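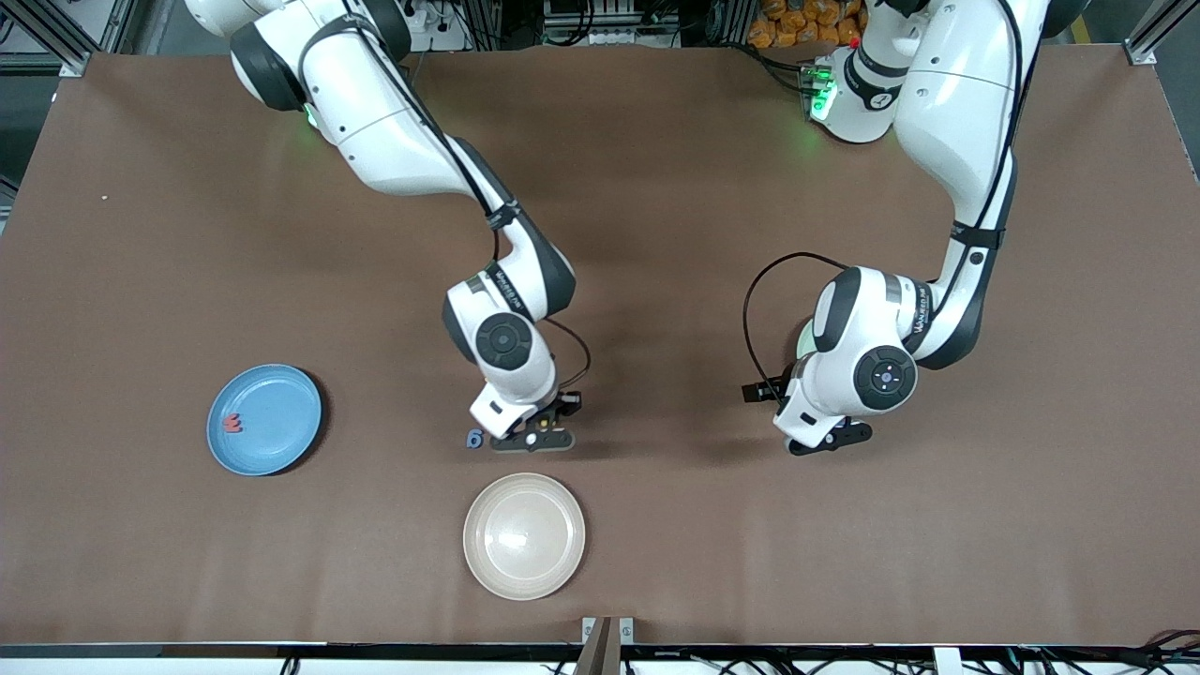

一架二十几座的小飞机，从一座小城飞到另一座小城，票为什么往往比大飞机飞得更远的票还贵？

每个航班的大部分成本在起飞之前就已经定下来了，跟机上坐了多少人关系不大；飞机越小，来分摊这笔钱的人就越少，摊到每个座位上的数额自然就高。

第四章 一条支线航线的诞生与死亡

打印本页 | 通过电子邮件发送

4.0 引言

上一章讲枢纽机场，旅客多得需要用围栏分流，航空公司为了一个清晨的时刻可以彼此写很长的信。这一章的气氛要冷清得多。我们要讲的航线，两端的候机楼里各有一台咖啡机，其中一台常年贴着维修告示。

支线航空在教科书里的地位有点像远房亲戚：人人承认它存在，合影时让它站在边上。多数教材给它半节篇幅，内容是"支线为干线输送客流"，然后翻页。本书给它一整章，原因很实际。干线航线的账目牵涉太多东西，联盟、中转、常旅客积分、货舱里的鲜花，初学者很难看清钱从哪里进来，又从哪里漏掉。支线航线小，漏水的地方一眼就能看见，有时候连水也看得见。

本章从头到尾跟着一条航线走：由Louro航空执飞，连接Plindosside与Brorside，使用28座涡桨飞机，每天两班往返，单程全价500元。读者不必为这些数字感到激动。航线规划部门里的人也不激动，他们见过太多这样的表格。

4.1 谁想要这条航线

一条支线航线通常有三拨父母，彼此不太说话。

第一拨是地方。Plindosside有一座机场，跑道修得很好，长得令人费解。机场一旦修好，就会产生一种奇怪的道德压力：没有飞机，跑道看上去就像一张没有人来吃饭的长桌。地方上于是希望有航班，什么航班都行，最好飞往一个说出来体面的地方。

第二拨是旅客。旅客当然希望有航班，这一点在任何问卷里都能得到证实。筹备阶段的那份问卷共收回3000份，绝大多数受访者表示"会考虑"乘坐。请初学者在"会考虑"三个字下面画一条线，本章后面还要回到这里。人们会考虑学一门外语，会考虑早起，也会考虑在Plindosside和Brorside之间坐飞机。

第三拨是航空公司。Louro有一架飞机在上午十点到下午三点之间没有事做。一架闲着的飞机并不省钱，它在停机坪上安静地折旧，租金照付，保险照交，轮胎照样老化。所以航空公司内部会有人站起来说，反正也是闲着，不如飞一飞。行业里很多航线都是从"反正也是闲着"这句话开始的，很多亏损也是。

读者应当注意，三拨人用的是同一个词，"需求"，指的却是三样东西。地方说的需求，是对航班存在这件事的需求。旅客说的需求，是希望在某个将来的日子里，如果恰好要出门，恰好有一班飞机在等着。航空公司说的需求，是某个具体的上午有人付了钱并且到了登机口。三者之间的差额，构成了本章的大部分内容。

4.2 成本：起飞之前与起飞之后

把一个航班的成本分成两堆，是这门课里最古老的办法，至今没有人想出更好的。

第一堆，不管机上坐几个人都要付：飞机租金、机组、定期维修、保险、起降费、导航费，以及绝大部分燃油。燃油常常被初学者错放到另一堆里。直觉上，人少飞机就轻，飞机轻就省油。确实会省一点，省下来的数目大致够机组喝杯咖啡，前提是那台咖啡机修好了。

第二堆，多一个旅客就多付一份：售票系统手续费、代理佣金、旅客服务费、那包味道含蓄的饼干。这一堆在支线航班上小得可怜，以至于有的航空公司花了整个季度讨论要不要取消饼干，最后取消了，节省的金额恰好抵掉讨论所用的工时。

由此得到本章的第一个要点：航班一经决定起飞，多卖一张票几乎是净收入，少卖一张票几乎是净损失。飞机关舱门的那一刻，空座位的价值归零，而且不能像罐头那样收回仓库明天再卖。经济学家称之为易逝性。站在登机口的地面人员有更简短的叫法，不宜印在教材里。

现在看那架28座飞机。全部按全价卖满，单程收入一万四千元。这是天花板，没有任何办法让它再高，除非提价，或者在过道里摆凳子，后者有法规管着。干线上的大飞机也有天花板，但那间屋子高，抬头时不容易碰到。支线飞机的天花板就在头顶上，字面意义上也是如此，个子高的旅客会向你证明这一点。

初学者常提出的改进办法是换一架更大的飞机，座位多了，每座成本就低了。每座成本确实会降，每个旅客的成本却会升，因为座位增加了，Plindosside的人口没有跟着增加。这个错误在行业里反复出现，每次都由一位新来的主管提出，配有一张很漂亮的曲线图。

4.3 频次的麻烦

假设只有够坐满一班飞机的人，那就每天只飞一班，不就好了？

这个想法有算术上的优点。它的问题在于，人出门是为了办事，办完事要回来。每天一班，意味着早上去的人要在对方城市住一晚。Brorside是一座不错的城市，但一个去签一份合同、修一台设备或者看一次牙的人，很少愿意为此付一晚房费。他会去查火车，或者打电话给一个有车的亲戚。

所以要有早晚两班。有了两班，商务旅客才会出现，而商务旅客是这条航线上唯一不问价钱的人，或者说，问了价钱之后由单位来叹气的人。麻烦在于，第二班飞机的成本几乎和第一班相同，带来的旅客却没有翻倍。班次太少，没有人来；班次够了，人分散在各班上，每一班看起来都不太满。规划人员在这两种难受之间寻找一个能忍受的位置，表格上称之为"最优频次"。

还记得那架飞机为什么会来吗？它在上午十点到下午三点之间有空。商务旅客愿意出门的时间，是清早；愿意回家的时间，是傍晚。这两段时间飞机都在别处忙着。于是Plindosside得到了一班上午十点半出发的航班，到达Brorside时正赶上对方去吃午饭；回程两点多起飞，此时会议刚刚进入第一个有内容的议题。

时刻表印出来很整齐。地方上的人很高兴，拍了照。

4.4 "会考虑"的三千份问卷

问卷是一种了解人们希望自己成为什么样子的工具。用它来预测机票销售，需要做一些处理。

处理的办法各家不同，但大同小异：把"一定会"打个折，把"会考虑"打个很深的折，把"没想过"直接放下，然后用现有的公路和铁路客流去核对。如果打折之后的数字仍然大于两地之间实际走动的人数，说明折打得还不够。给Louro做这项预测的是一款名叫Prondia的规划软件，它的界面上有一个滑块，标注为"乐观程度"。软件出厂时滑块停在正中。送到决策会议上的那一版，滑块在什么位置，没有留下记录。

Magdalini Bakalis当时在Louro的航线规划部门工作，她后来在培训班上讲这个案例时，有一段话值得抄下来：

"我做过悲观、中性、乐观三个版本。悲观版没有人打开过，我知道，因为那个文件的密码我忘了发，也没有人来要。"

这段话常被学员当作笑话，考虑到他们中的许多人不久就会坐在同样的位置上，笑声的音量值得商榷。预测偏高通常并非出于恶意。每个人手里的那一小段都算得合理：市场部门稍微看好一点客流，财务部门稍微看好一点票价，运行部门稍微看好一点准点率。把几个稍微乘在一起，就得到一条从来没有在现实中飞过的航线。

另一个容易忽略的问题是，问卷问的是个人，买票的常常是单位。个人回答的是"想不想"，单位的差旅规定回答的是"报不报"。如果规定上写着优先选择陆路交通，那么再强烈的飞行愿望，也只能转化为对着车窗的沉思。

4.5 补贴及其礼仪

到这里，账已经很难看了。按照正常的商业逻辑，故事该在此结束，本章也可以短得多。航线仍然开了，因为还有补贴。

补贴的基本形式有两种，区别很大，请务必分清。

一种按航班给。飞一班，给一笔，不问坐了几个人。这种补贴简单，好核对，数飞机就行。它的副作用是航空公司对旅客的兴趣有所减退。飞机飞过去，飞回来，补贴到账，若有旅客在上面，也欢迎。

另一种按旅客给，或者按座位保底给，客座率不到约定水平时由地方补足差额。这种补贴鼓励航空公司去卖票，副作用是双方要在"一名旅客"的定义上花很多时间。婴儿算不算？乘坐自家航班去上班的机组人员算不算？付了钱没有来的人呢？合同的附件由此变得比正文还厚，读起来有一种神学著作的味道。

Louro与Plindosside签的是按航班给的那一种。可以想见，航班正常率非常好。

对补贴持批评态度的教材很多，语气通常严厉。本书的态度略为温和。一条航线除了票款以外，还可能带来别的东西：医生可以当天来回，零件可以当天送到，年轻人搬走之后过节时愿意回来。这些好处落在地方，票款落在航空公司，由地方出一点钱让航线飞下去，道理上说得通。说不通的是另一件事，就是从来不去核对这些好处有没有出现。多数补贴合同规定了起飞要检查，降落要检查，医生来没来过，没有规定要检查。

4.6 培育期

新航线需要时间让人知道它的存在，这段时间叫培育期。培育期内亏损属于正常现象，称为投入。培育期过后亏损，称为亏损。因此培育期的长短是一个受到各方高度关注的学术问题。

培育期内可以做的事并不多：促销、和酒店搭售、调整时刻、把广告贴到对方城市的公交车上。促销票卖得最好，好到让人产生错觉。低价吸引来的旅客里，有一部分原本就打算付全价，还有一部分只是为了坐一次飞机，坐过就满意了。把这些人从"市场增长"里剔出去，是规划人员应有的良心，虽然绩效考核表上没有这一栏。

调整时刻才是真正有用的一项，也最难。要把Plindosside的航班挪到清早，就得让飞机在那里过夜；飞机过夜，机组就要过夜，还要有人在天亮前给它除冰、检查、签字。最近的一位有资格签字的机务住在Brorside。读者可以自己把这句话多读几遍。

4.7 停航的写法

航线于九月停飞。公告用的词是"暂停"，这是本行业的通用礼貌，正如餐馆门上贴的"内部装修"。从公告的措辞里看不出航线还会不会回来，写公告的人也不知道。

停航的直接原因是那架飞机在上午十点到下午三点之间有了别的事做。一份包机合同，收入稳定，对方不要求印时刻表。请注意，补贴没有断，客座率也没有突然恶化，只是那架飞机的另一种用途变得更值钱了。这叫机会成本。它在第一章里出现过，当时举的例子比较枯燥，许多读者大概跳过了，现在可以回去看看。

地方上的反应是失望，随后是着手寻找下一家航空公司。跑道仍然很好。新的问卷已经在设计，据说这一次"会考虑"会拆成"认真考虑"和"一般考虑"。

4.8 本章的安排

以上是一条航线的一生，讲得快了些，许多地方只用手指了一下。接下来的各节会逐一停下来算。4.9节处理成本分类，重点是维修费用该按小时摊还是按起落摊，对航程短、起落多的支线飞机来说，两种摊法得出的结论可以完全相反。4.10节讲频次与客流的关系曲线，需要一点微积分，不多。4.11节把两种补贴合同放在一起对照，附有条款摘录，建议在精神较好时阅读。4.12节讨论公路和铁路的竞争，特别是机场离城区的距离如何把空中省下的时间原样还回去，有时还附赠利息。

没有学过第二章客座率计算的读者，可以先从4.12节读起，那一节只要求会坐车。

4.9 成本该按什么来摊

飞机维修的费用有两个主要来源：飞得久，和起落得多。发动机关心前者，起落架关心后者，机身两样都关心一些。一架常年飞长途的飞机，一天里也许只落地一两次，按飞行小时来摊维修费，误差不大，大家都满意。把同样的办法搬到支线上，

（续下页）

打印本页 | 通过电子邮件发送
分享 28 | 评论 2
最后更新：九月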